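Notebook, Andale room, small bins and liners
20/11/2023 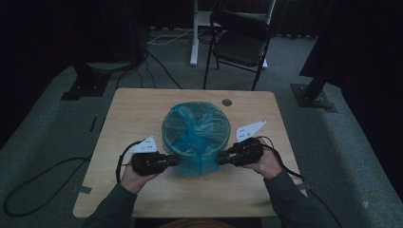

Round bin with the blue bag on, bag stretched over the opening.

Continuing from the October notes about the liners. The question is still the same: which bag stays on the round bins, and how much of it should hang outside. Last month I wrote only "blue ones better" and this does not help anybody, so today I try to write it properly.

Bags on the shelf now: the Naltine blue, 24 liters, and the Devent clear, same size on the label. The Devent is a little narrower when you lay them flat one on the other. I did not expect this. It goes over the rim with some force and then it wants to climb back up.

Way of working, same for both bags:
Open the bag fully and shake air into it before it comes near the bin.
Put it over the opening and pull down the sides evenly, both sides together. If one side goes first, the other side is always too short.
Leave it 5 minutes. Then look at the edge again.
Only after this push the middle down to the bottom.

Blue bag: in the picture the middle is not pushed down yet. The top is tight but has many creases, and the plastic comes down the sides in folds. The creases do not matter for us, they go away when the bag is opened inside. What matters is the length on the outside. I had two bags from the same roll which were clearly shorter than the others, I put them apart in the drawer with a paper note. Please do not use them for comparing.

Clear bag: climbed up on one side during the waiting time, every time I tried. With a rubber band it holds, but then changing the bag takes too long and the band gets lost. I would not continue with bands.

Load test, blue bag only: 400 g of paper scraps, pressed down by hand. The edge did not move in a way I could see. Then I lifted the bag out by the edge and it came without tearing. I should repeat it with something heavier and with corners, for example the carton pieces from the packing table.

One remark about the table. The cable hole in the top, near the far edge, is a good place to lose small things – my pencil went through it in October. Keep the bin in the middle and the roll of bags on the near side.

To order: Naltine blue, one more box. Ask Nuttall if they still have the wide version, the old catalog page shows it but without a price.

Open point: does the bag sit differently on the bins with the rolled rim? Not tried yet, they are all in use in the other room.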